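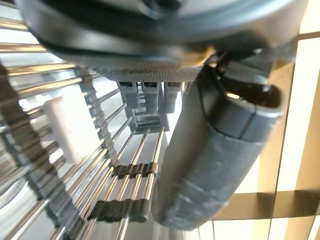 Blanke Metallstäbe werfen das Licht zurück.

Wie wird das Geschirr in der Spülmaschine sauber?

Bestimmt kennst du das Rauschen, das nach dem Abendessen aus der Küche kommt. Es gluckert und plätschert, dann ist es eine Weile still, und dann geht es wieder los. Aber was passiert da drin eigentlich, wenn die Tür zu ist und man gar nichts sehen kann? Das wollen wir uns heute in aller Ruhe ansehen, und wenn du magst, holst du dir dazu einen Kakao (die Tasse darf nachher natürlich mit in die Maschine).

Fangen wir mit dem Teller an. Nach dem Essen kleben oft noch Soße, Krümel oder ein bisschen Ei daran. Große Reste kratzt du am besten in den Biomüll. Gründlich vorspülen musst du den Teller meistens nicht, denn ein wenig Schmutz schafft die Maschine sehr gut allein. Nur wenn etwas richtig angetrocknet ist, zum Beispiel Haferbrei – und der kann hart werden wie Zement! –, hilft es, den Teller vorher kurz einzuweichen. 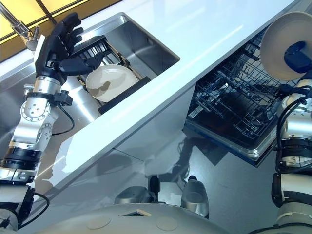

Warum hat der Korb so viele Zacken?

In der Spülmaschine stehen die Teller in einem Korb aus Draht. Die Zacken darin halten jeden Teller ein Stückchen von seinem Nachbarn fern, damit das Wasser überall hinkommt. Und weil der Korb aus lauter Lücken besteht, kann das Wasser von unten hindurchspritzen und danach wieder ablaufen.

Das Wasser kommt aus den Sprüharmen. Sie sehen ein bisschen aus wie Propeller und haben kleine Löcher. Wenn das Wasser hinausschießt, schubst es den Arm an, und er dreht sich ganz von selbst im Kreis, ohne eigenen Motor. Ist das nicht schlau? In vielen Programmen wird das Wasser 50 Grad warm. Dazu kommt das Spülmittel, das in einem kleinen Fach in der Tür wartet, bis die Klappe aufspringt. Es löst das Fett, das Wasser allein nicht so gern mitnimmt.

Ein Teller, der aufrecht steht, hat es übrigens leicht: Das Wasser läuft an ihm herunter und nimmt den Schmutz gleich mit.
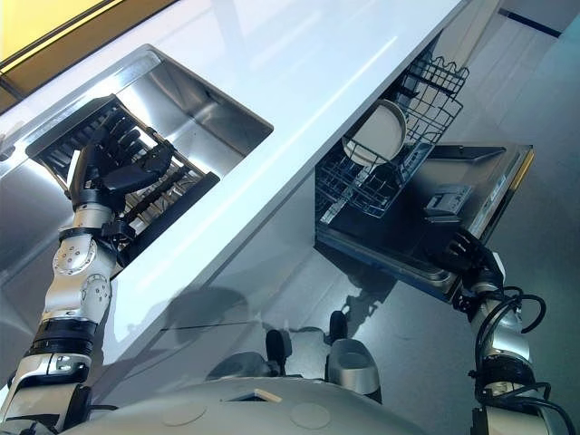 Meirion Owen schreibt uns dazu, bei ihm zu Hause kämen die Schüsseln immer mit einer Pfütze aus der Maschine, und er wolle gern wissen, was er falsch mache. Wahrscheinlich, lieber Meirion, stehen sie mit der Öffnung nach oben. Dreh sie einfach um oder stell sie schräg, dann kann sich kein Wasser darin sammeln.

Zum Schluss wird getrocknet. Das heiße Geschirr gibt seine Wärme an die Tropfen ab, und sie verdunsten – sie werden also zu unsichtbarem Wasserdampf. Warte mit dem Ausräumen, bis alles abgekühlt ist, und bitte einen Erwachsenen, die scharfen Messer herauszunehmen.

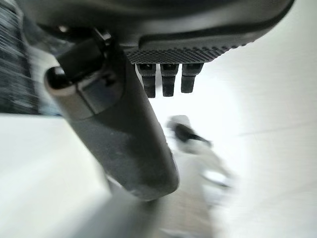 Küchenwissen für Kinder, Teil 2: Spülen und Abtropfen

Im nächsten Teil geht es um den Kühlschrank und um die Frage, wohin die Wärme verschwindet, wenn die Milch kalt wird.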